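# About Broltine

Hi, I'm Yến Đoàn, and I run Broltine with my business partner Khrystyna-Mariia Zinchenko. We help small and mid-sized brands buy sports sponsorships that make sense for them. Jersey sleeves, outfield signs, the halftime contest where somebody's uncle tries to sink a shot from midcourt. If a logo can go on it and a crowd can see it, we've probably priced it!

I should tell you how I got into this, because clients ask. My first job out of college was selling ad space in game-day programs for a minor league hockey team. I was terrible at it for a whole season. I'd walk into a tire shop with a binder and a rate card, and the owner would ask me what he was going to get for his money, and I'd say "exposure." He threw me out (nicely, he gave me a calendar). I went home and thought about that question for a long time, and I've pretty much been working on it ever since.

Khrystyna-Mariia came at it from the other side. She was the one with the checkbook, running marketing for a regional chain of garden centers that sponsored everything from Little League to a bass fishing tour. She had a spreadsheet of every dollar they'd spent and what came back, and she'd let me look at it over lunch if I paid. We opened Broltine out of her spare bedroom that November with one client and a printer that only did magenta.

## What we do all day

Mostly we say no to things on your behalf. Teams and leagues put together packages, and the packages are full of stuff they have trouble selling on its own. You wanted the scoreboard and now you've also got the cup holders. We go through the package line by line, work out which pieces your customers will ever lay eyes on, and then we go back and ask for those. Sometimes that takes one phone call. Sometimes it takes all summer, and I've had a sales director hang up on me and call back ten minutes later with a better number.

After the deal is signed we stick around. Somebody has to check that the sign went up on the side you paid for, that the PA announcer says your name right, and that the radio spots ran in the third inning and not at one in the morning. We go to the games. I've eaten a lot of nachos for this company.

We also do the measuring. I won't pretend it's a perfect science, but a coupon code read out at a ballpark tells you more than a fifty-page report on "brand lift," and it costs next to nothing. We set up the codes, the phone numbers and the short customer surveys before the season starts, so there's something to compare with when it's over.
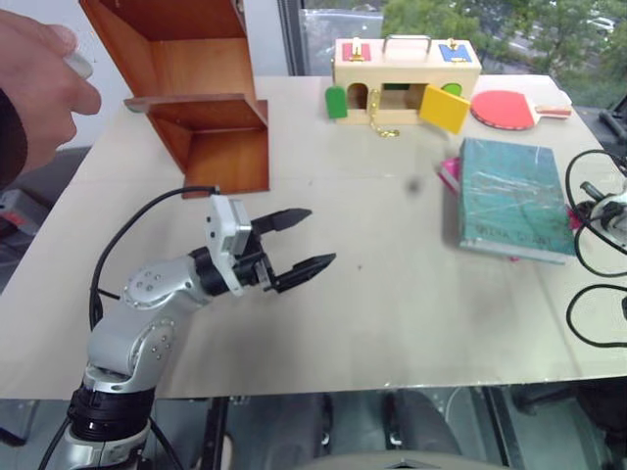
One deal I still love talking about is Trotness. They make insoles and blister tape, and they came to us wanting a big-city marathon. The fee would have eaten their budget for the year, and their name would have been fourteenth on a banner. So we went looking for smaller races and found the Kistunton Half, which had 2,006 runners and no footwear sponsor at all. Trotness got the start line, the bibs and a tent at mile ten, where people's feet really hurt. They handed out samples all morning and took 205 orders before the last walkers came in. They've renewed every year, and the race director sends us a fruit basket.

It doesn't always go like that. We once put Magalhães, a family bakery with gorgeous custard tarts, on the boards at an indoor soccer arena, and hardly anyone noticed. The crowd was mostly teenagers who spent their money on fries. We should've caught that on the first visit. We got them out of year two and moved what was left to a Sunday-brunch sort of crowd at a tennis club, and they've been much happier there. I tell that story in first meetings so you know we'll tell you when something's a dud.

## The team

There are 5 of us now. Khrystyna-Mariia handles contracts and anything with a dollar sign in it. I do the negotiating and most of the driving. The other three split up the game visits, the reporting and the artwork, and they're much better at remembering print deadlines than I am.

We charge a flat fee that we agree on at the start, and we don't take commission from teams. I feel pretty strongly about that one. If a team is paying me, I'm going to like their cup holders a lot more than I should.

## Working with us

We take on new clients all year, but if you're thinking about a spring sport, please call us in the fall! The good inventory goes early, and by the time the snow melts you're picking from what's left. Your budget can be small. We've done lovely things with one high school gym and a stack of foam fingers.

Send us a note with what you sell, where you sell it and which team you secretly want (everybody has one, and mine plays hockey). Either Khrystyna-Mariia or I will write back, usually the same day unless there's a doubleheader.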